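Gisadero handheld demonstrations, split B (transparent objects)

Data card and notes on the marker-visibility ablation

Summary

Split B holds 207 demonstrations recorded with two hand-held grippers, one per hand, each with its own camera. It supports one question: how much does bimanual policy learning gain when the relative pose of the two grippers comes from fiducial markers as well as from inertial tracking? The objects are bottles and cups, chosen for their weak depth signal.

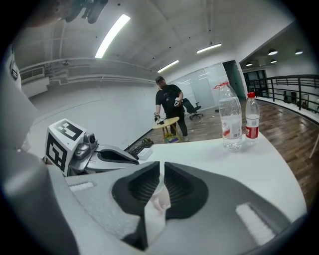 Relative pose is computed per time step from whichever camera sees at least one marker on the other gripper. Where neither does, the pose is carried forward by inertial tracking for up to 12 steps, after which the segment is flagged `pose_lost`. Flagged segments stay in the release – please filter them yourself.

Splits

- train: 165 demonstrations
- held-out: 42 demonstrations
- object classes in held-out also occur in train; the instances do not

Method

The baseline (Luklow) takes both wrist views and the gripper widths. The variant (Brennan) adds relative pose as a third input, with no other change to the network. Both were trained for 400 epochs with the same seed and batch order. Background people and furniture were left unmasked in both conditions.
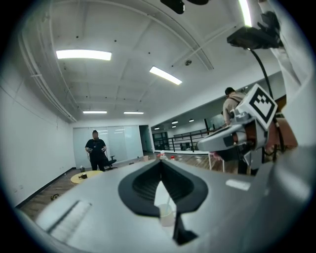

On held-out data Brennan gives lower action error than Luklow during handover phases. The two are level during single-hand reaching, where relative pose carries little information. Most of the remaining error falls within `pose_lost` segments.

Known limits

Lens vignetting is not corrected. Marker detection weakens towards the image corners and under direct glare from ceiling lights. Finger width is read from the gripper encoder and can be wrong for soft cups, as the pads deform. Results are offline only; no robot trials are reported for this split.

Contact: Fakudton data desk | © Gisadero project | Back to top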